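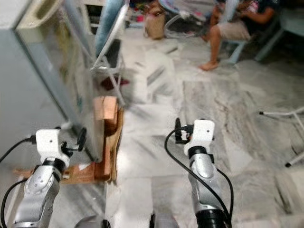 ## August, emissions desk notes, Plollstead site

Started 7:40. Second week on the boiler-to-heat-pump comparison for the climate plan submission. The ministry draft wants building heat reported separately from process heat this year, so the old Metden spreadsheet has to be split before anything goes in.

**Meter data.** Pulled the gas readings for the east block again. Total for the month comes to 2,921 kWh, which matches the bill this time. The mismatch last week came from the sub-meter on the annex being counted twice. I took it out of tab 2 and left a comment in the cell. Please don't put it back without asking me.

**Heat pump trial.** The Joria unit has been logging at one-minute intervals. Too fine for what we need and the files are a pain to open. I averaged to hourly and kept the raw files in the archive folder. There are 34 hours missing from the first stretch, all in one block. Yee-man Poon thinks the logger lost power when the breaker was reset. I'm leaving the gap blank and marking it. Filling it with an average would make the summer numbers look smoother than they are, and a reviewer will ask.

**Grid factor.** Still using last year's figure for electricity. The new one was supposed to be out before the talks opened and it isn't. Everything downstream depends on it, so the sheet now reads it from a single cell at the top. When it comes out, change that cell only.

**Refrigerant.** Checked the charge on the nameplate against the Hoxha service sheet. Nameplate says 700 g more than the sheet does. Emailed their service desk to ask which is right. For now I used the nameplate, since that gives the higher leakage number. Flagged in yellow.

**Pledge wording.** Read the draft text over lunch. The target is written as a cut "from current levels" with no base year. We can't report against that. Yee-man will raise it on the afternoon call. My suggestion is to name the base year in the first sentence and repeat it in the table heading. She would also like the offsets moved out of the main total and into their own row. I agree. Did it in our copy already.

**To do**

- Rerun the east block chart with the annex removed
- Ask Hoxha again if no answer by the end of the week
- Split process heat for the west block (not started)
- Send Yee-man the version with the yellow cells
- New battery for the logger, and tape over the breaker label

4:15, call ran long. Base year is going in. Offsets row still being argued over.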